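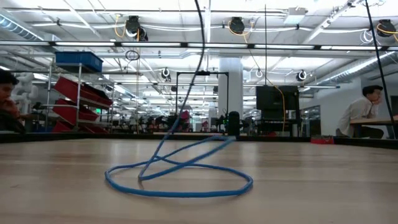 3.2. Vieillissement des cordages en service

Les cordages textiles employés dans les ateliers, les salles de sport et les théâtres font rarement l'objet d'un suivi comparable à celui des équipements de levage métalliques. Leur remplacement dépend le plus souvent de l'appréciation visuelle du personnel, laquelle varie fortement d'un établissement à l'autre. L'enquête conduite dans le cadre du projet Clisovent visait à établir si cette appréciation pouvait être rapprochée de critères mesurables, sans recourir à des essais destructifs systématiques.

Le corpus comprend 126 cordages retirés du service par les établissements partenaires, tous en fibres synthétiques, câblés ou tressés. Les pièces ont été conservées à l'abri de la lumière jusqu'à leur examen. Un cordage posé sur un plan horizontal sans tension forme spontanément des boucles larges ou serrées (fig. 4) ; la régularité de ces boucles fournit une première indication sur la souplesse résiduelle, à condition que la longueur libre et le mode de dépose soient les mêmes pour toutes les pièces comparées.

Figure 4. Cordage bleu reposant en boucles lâches sur un plateau en bois, la partie supérieure restant suspendue.

L'examen a porté sur l'état de surface, la rigidité en flexion et la perte de diamètre relevée en 15 points répartis sur la longueur utile. Les extrémités ont été écartées de l'analyse, les épissures et les nœuds d'arrêt y modifiant localement la géométrie. Deux opérateurs ont procédé séparément aux relevés ; en cas de désaccord, la pièce était soumise à une nouvelle lecture après un repos d'une nuit dans la salle de conditionnement du laboratoire Sosus.

La rigidification apparaît comme le phénomène le plus constant. Elle touche d'abord les zones de renvoi, où le frottement répété sur les poulies lustre les fibres extérieures et resserre la structure. Les cordages provenant du site de Petchrat, exposés à un air salin, présentent en outre des dépôts internes que le brossage ne suffit pas à éliminer. Un rinçage prolongé à l'eau douce a rendu à la plupart d'entre eux une part de leur souplesse — sans effet décelable, toutefois, sur la perte de diamètre.

La décoloration, souvent invoquée par les établissements pour justifier une mise au rebut, s'est révélée un indicateur médiocre. Plusieurs pièces très pâlies conservaient des caractéristiques proches de celles du neuf, tandis que des cordages d'aspect satisfaisant présentaient des ruptures de fils au cœur de la tresse. Ce constat rejoint les observations réunies dans l'inventaire Vastari, qui ne portait cependant que sur des drisses de scène et ne distinguait pas les modes de fabrication.

Il convient enfin de signaler une limite du protocole. L'historique des charges n'était documenté que pour une minorité de pièces, et les registres consultés mentionnent parfois la date d'achat à la place de la date de mise en service. Les durées d'emploi indiquées au tableau 2 doivent donc être lues comme des valeurs déclarées. La section suivante examine la relation entre ces durées et la rigidité mesurée, séparément pour les cordages câblés et pour les cordages tressés.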